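Proyectos > Horrocks > Léeme

Horrocks: recetario casero en texto plano

¡Por fin está en el repositorio! Horrocks es una colección de 100 recetas de cocina de diario, escritas en ficheros de texto que se abren con cualquier cosa. Empezó como una carpeta de apuntes de Jade Kershaw y fue creciendo con lo que mandaba la gente del foro Asden (gracias, de verdad, sobre todo por los guisos de legumbres).

Qué hay dentro

- recetas/ un fichero por plato, con ingredientes, pasos y notas
- medidas.csv equivalencias entre tazas, cucharadas y gramos
- temporada.csv verduras y frutas por mes
- LICENCIA uso libre citando el proyecto

Cada receta lleva una cabecera con los campos nombre, raciones, minutos y dificultad. La dificultad va de 1 a 3, y el 3 se lo reservamos a los hojaldres y a poco más. Los minutos son de trabajo en la cocina; el remojo y los reposos van aparte, en el campo espera.
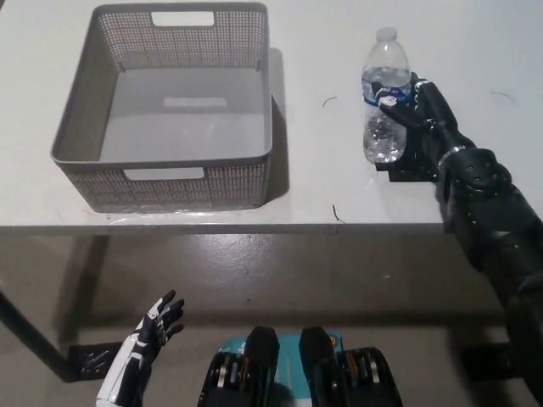 Las cantidades están pensadas para 6 raciones en los guisos y para dos en casi todo lo demás. Si quieres cambiarlas, el guion escalar.py multiplica los ingredientes y redondea a medidas razonables, ¡se acabó lo de buscar un tercio de huevo! Con la levadura conviene revisar el resultado a mano, que ahí todavía se equivoca.

Cómo colaborar

Copia plantilla.txt, rellénala y envía el cambio. Nos encantan las variantes regionales, así que no te cortes si en tu casa el pisto lleva patata. Pedimos que la receta se haya cocinado al menos una vez y que los pasos vayan en infinitivo (picar, sofreír, dejar reposar).

Pendiente

- Unificar "pimentón dulce" y "pimentón", que aparecen mezclados
- Traducir unas 40 fichas al gallego
- Añadir las sopas de noviembre

Compartido 6 veces · 3 comentarios

Relacionados
Skedus: planificador de menús semanales
Pradden: conversor de medidas de repostería
Asden: foro de cocina casera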